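Print this page
E-mail this page

PRESS RELEASE

Plinoveo to open second barber shop and training room in Brivton

Plinoveo, the barbering firm, will open its second shop in December at 123 Plindine Road, Brivton. The shop will have a training room on the first floor where people learning the trade can practise on members of the public at a reduced price.

The building was last used as a shoe repairer's. Work on the ground floor is finished apart from the lighting over the back wash basins, and the upper floor is being plastered. There will be six chairs downstairs and four upstairs. Customers who want a trained barber and customers who are happy to be cut by a learner will use the same front door and the same desk, and will be asked which they prefer when they come in or when they ring.

Cristian Huamán, who started Plinoveo and will run the new shop for its first year, said: "We have had learners at the first shop for a long time, but they have had to fit in at the end chair whenever it was free. Some of them were sweeping up for weeks before they got a full haircut to do. In Brivton they will have their own room and their own hours."

What learners will do

Training at Brivton will run as a ten-month course called Cuervo. Learners start with sectioning, combing and holding scissors, and spend the first three weeks on practice heads. After that they cut paying customers, with a trained barber in the room at all times. The order of work is scissors over comb, then clippers, then fades, then beards. Shaving with an open razor comes last and has its own test.

The course puts more time into scissors than many learners expect. Mr Huamán said: "People come to us able to run a clipper up the back of a head. Then you ask them to blend the sides into the top and they are stuck. We teach scissors first so the clipper doesn't do all their thinking for them."

There will also be a weekly session on hair types -- very fine hair, coarse straight hair that stands up when it is short, tight curls, and hair that has been bleached or dyed. Learners will be shown how to work round a double crown and how to leave enough length at the front for a cowlick to lie down.

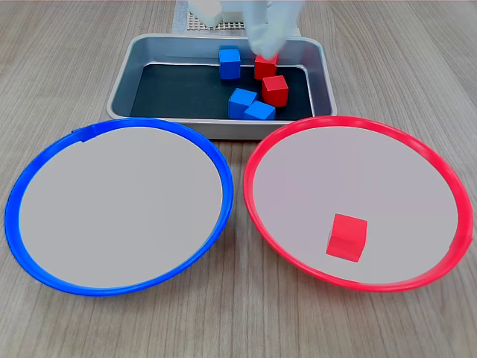 Good habits with tools are taught from the first morning, before anyone picks up a comb. Every learner gets a station and is marked on how it is kept. Combs, guards and clips go in a steel tray at the back of the station, and learners are expected to be able to reach for what they want without turning away from the customer. The tray in the photograph, with its rounded corners and rolled rim, is a good shape for this, as there are no sharp corners to catch a sleeve. Plinoveo uses blue for clean and red for used, and the two plates in front of the tray have rims in the same two colours. Used combs are washed in hot soapy water, rinsed, and left in disinfectant for the time given on the bottle. Scissors are wiped and oiled at the end of each day. Blades that have nicked the skin are taken out of use until they have been cleaned and checked by the trained barber on duty.

Prices and times

A haircut from a learner will cost £6, or £4 for under-16s and over-65s. A beard trim will be £3. Learner cuts take longer than ordinary ones and customers should allow an hour. If a cut is not right, the trained barber will put it right at the same visit at no extra charge.

Ordinary cuts downstairs will be charged at the same prices as at the first shop. The price list will be on the wall and in the window. Children can sit on a booster board, and there will be quieter appointments at 8.30am for anyone who finds a busy shop hard going, with the radio off and clippers used only if the customer wants them.

The shop will be open six days a week from 9am to 6pm. The training room will shut at 4pm to leave time for cleaning and for going over the day's work.

Who can apply

The course is open to anyone aged 16 or over. No earlier training is needed. Applicants will be asked to come in for half a day, during which they will watch, sweep, talk to customers and try some basic comb work. Plinoveo had 145 enquiries about training at the first shop last year and could take very few of them.

Learners need a basic kit, which costs £237 if bought new through the shop. It contains two pairs of scissors, one clipper with guards, combs, a neck brush, a water spray, clips and a roll case. The cost can be spread across the course in equal payments, and learners who already have tools of a good enough standard may bring them instead. Left-handed scissors are kept in stock -- please say when you apply if you will need them.

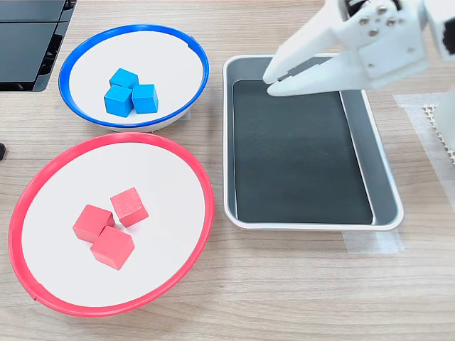 Help with kit

Customers at the first shop have raised £1,336 towards kit for learners who would find the cost difficult. Most of it came from the jar on the front desk and the rest from a day of beard trims in the summer. The money will be held apart from the shop's own takings and will be used only for tools and for sharpening. Anyone who has a place on the course can ask for help in private, by letter or by speaking to Mr Huamán.

Mr Huamán said: "I learned with a borrowed pair of scissors that were too long for my hand, and it took me years to lose the habits I got from them. A learner should have a pair that fits."

Models wanted

The training room needs people who will sit for a haircut in the first two months, and longer hair is especially welcome as it gives learners more to work with. Names can be left at either shop. Models under 16 must come with a parent or carer, who will be given a seat in the room.

Applications for the first course can be handed in at the first Plinoveo shop until the Brivton shop opens, and at the Brivton desk after that. Press enquiries should be marked for the attention of Cristian Huamán.

ENDS

Print this page
E-mail this page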